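Base bevel for a demo fleet on wet snow?

Padmavathi Kulkarni
30 Dec 2019

We run a small demo fleet of 26 boards for on-snow tests at Kistutbridge. They arrive from Hendura with a one degree base bevel. On soft afternoon snow, testers complain that the boards feel slow and grabby at the nose. Should I change the bevel, or is it the base structure? Wax is the Drovis warm block, scraped and brushed each evening.

Veronica Cârstea

Leave the bevel alone. Slowness in wet snow is nearly always structure. A fine cold-weather grind holds a film of water under the base, and warm wax won't cure that. Ask the shop for a coarser linear pattern.
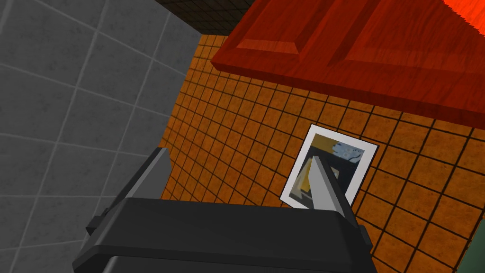 For the grabby nose, detune the edge from the tip to 5 cm past the contact point — a gummy stone is enough. Check with a true bar first. If the base is edge-high there, it needs grinding flat before you do anything else.

Matei

we just rub on more wax at lunch, works fine

Padmavathi Kulkarni

Checked with the bar. 7 of them are edge-high at the nose, so those are going in for a grind with the coarser structure. I'll detune the rest tonight.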